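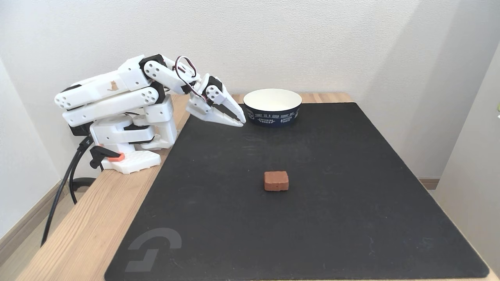 Theme engine 8 went onto the Petmont test phone this morning as a sideload, over the top of the shipping skin. The package installer accepted it on the second try, after I cleared the old overlay cache by hand. Icon pack, lock screen and quick panel all took the new palette. The notification shade did not. It kept the old gray until a reboot and then picked up the accent color only, with the background unchanged. The color picker read the picture as neutral and offered a tan accent. Delwyn's build offers blue for the same file. Logged as a mismatch, not yet as a bug.

Tue 7 December

Overlay order as found on the device:
base skin
Stomell launcher overlay
Balero icon pack
user palette

The user palette should sit above the launcher overlay and does, but the shade reads its background from the base skin directly. Hemi pointed at the same behavior in the February build. His fix then was to disable the launcher overlay, apply the palette, and enable the launcher again. Tried it. Works until the screen density is changed, then the gray is back.

Density changes tested at 3 steps. Smallest: labels in the quick panel wrap to a second line. Default: clean. Largest: the clock on the lock screen overlaps the date when the 24-hour format is off. Same result in landscape.

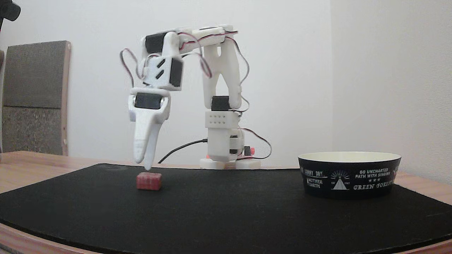 Rangi Gilchrist
Interface test, Android builds

Battery with the always-on display running under the new skin: 9 percent lost over the lunch break, radio off. With the stock skin on the same phone the figure last week was 3. Too short a run to mean much. Leaving it on the shelf overnight with the logger attached, screen face up, no SIM.

Uninstall path. Removing the package through settings leaves the palette in place and the picker gone, so the user can't get back to the defaults without a package manager or a factory reset. Shayne wants a revert step on uninstall. Isla says the system doesn't let a package run code at that point and the launcher would have to watch for the removal instead. Ticket is with Pryor.

Gesture hints: swipe from left edge opens the app drawer about 21 times out of 30 on the first attempt. The misses are all near the bottom corner, where the one-hand mode zone overlaps. Turned one-hand mode off, no misses.

To do:
rerun color picker with Delwyn's build and my cache cleared
shade background with Balero pack removed
check the 24-hour overlap on the smaller phone
pull the overnight log before anyone reflashes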